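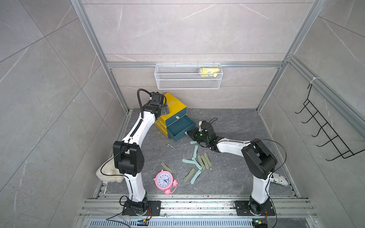

Carnura Manipulation Group

The bench demo was the part of the open day I had driven 130 miles for. Two arms are bolted to one extruded aluminum rail, facing a drawer cabinet in yellow and teal. One gripper holds the cabinet at a top corner and the other pulls the drawer. It sounds trivial until you try it with a light cabinet that isn't fixed to the floor. Pull with one arm and the whole box comes with the drawer.

Soo-ah Shin ran the session and answered questions for longer than the schedule allowed. The holding arm is position controlled with a low force limit, and the pulling arm follows a compliant path along the drawer axis, which is estimated again at every attempt. Nothing is fixtured. The cabinet gets put down at whatever angle the last person left it.

I asked about cable routing. Both arms carry external cable, with loops left slack at the gripper. She said internal routing cost them two days per swap on the old cell, and they swap grippers often. I would still want a strain relief at the elbow.

The walls are lined with gray marble-patterned tile and the floor is a dark marbled slab. Afshin Najafi, who wrote most of the perception code, would like a plainer floor for debugging and a worse one for testing.
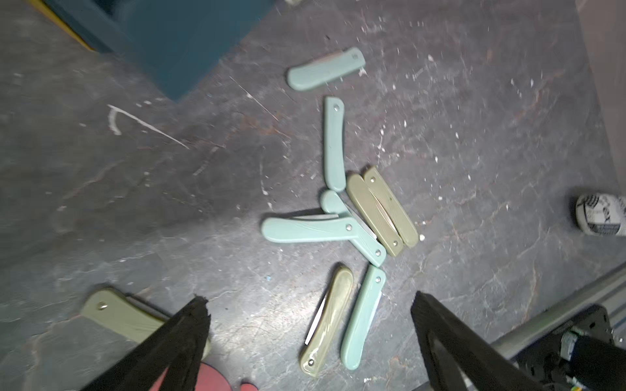
Haltulgate, 1 June 2018

The second half covered picking small things off the floor. The pieces are slim, come in two greens, and lie across one another, so the segmentation has to separate handles of the same color that touch. From the wrist the fingers reach in from the bottom edge of the view, and one of them covers part of a piece. Najafi masks the fingers out using the joint positions.

Glare is the other problem. There is a bright patch on the slab near one of the glossier olive pieces, and white specks all over the floor that a naive edge filter will happily report as features. Their fix is in Badalard, their in-house vision package: 16 exposures from slightly different wrist poses, keeping only the edges that stay put on the floor plane.

Cycle time is 20 seconds per pick, most of it spent looking. The log on the side monitor was at attempt 566 when I left. I didn't get a success rate and the handout doesn't give one.

Jääskeläinen had a table in the lobby with a torque sensor I want to price. The next open day is in August.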